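Senness tabletop machine, after 13 weeks of use
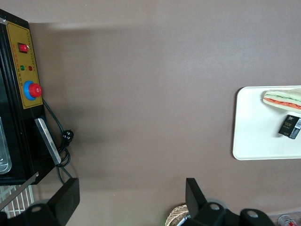
I paid 306 dollars for my Senness in February, and I still like it a lot! The part I'd keep if they redesigned the whole thing is the front – rocker switch up top, two little lights under it, and that big red emergency stop on the blue collar, which I can find without looking. The printed labels are tiny though (red lettering, really?). The cord could be longer too. Skarska sells a similar one for 60 dollars less, but I'd buy mine again.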